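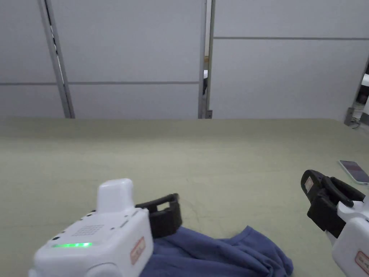
Phone bills in Zativov are going up again.

Drament has confirmed a second price rise for mobile customers in Zativov, a few weeks after the one in February. Pay monthly plans go up by 15 per cent from 30th March. Pay as you go not affected, for now at least.

The company says the extra money will go on masts. It wants 2 new ones on the north side of town, where signal has been patchy since the old Zeng mast came down. No planning application in yet — the council says it is still waiting for drawings.

Complaints are piling up. The town's advice centre logged 145 about Drament last month, most of them over bills, a few over dropped calls. A petition against the rise had 667 names on it by this morning.

Anyone in contract can leave without a fee, but has to tell Drament in writing. Customers should of had a letter explaining this. Plenty haven't.

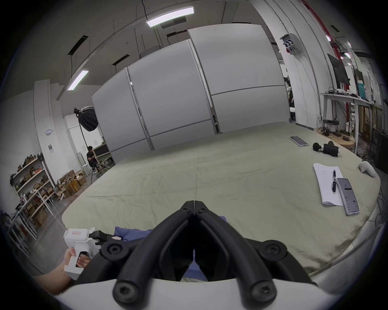

One customer told us the letter came after the new bill did, and that it took up to 2 hours on the helpline to get a straight answer about leaving. She has gone to Markier, wich is dearer for calls but works in her kitchen.

Markier says its own prices are staying put until the summer. Drament was asked about the late letters and had not replied when this went up.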